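Ticket: tower won't power on after move
Site: Bumard, room 4
Status: open, waiting on parts
Priority: 3

User reports no fans and no lights since the desktops came over from Unness in March. Tried 2 power cords and a different outlet — same result. Case is now open on the bench.
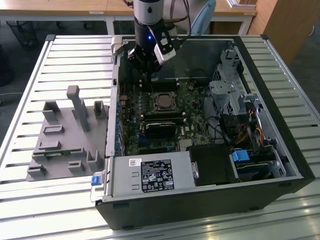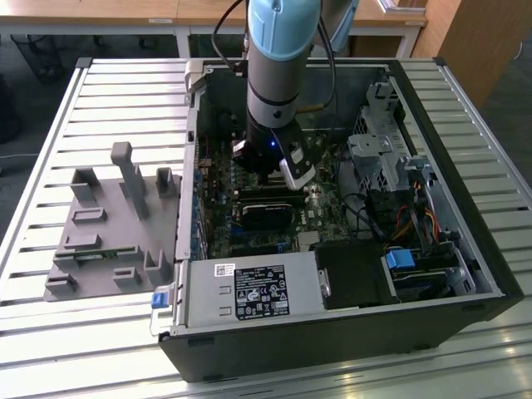 Next step is swapping the supply. Rero has one listed in stock, but the order form wants the part number and the asset sheet only says "Dell tower". The black label on the power supply faces up with the side panel off, so copy the number from there before ordering. Leave the expansion card seated for now. Hájek to approve the cost — limit is 600 per unit.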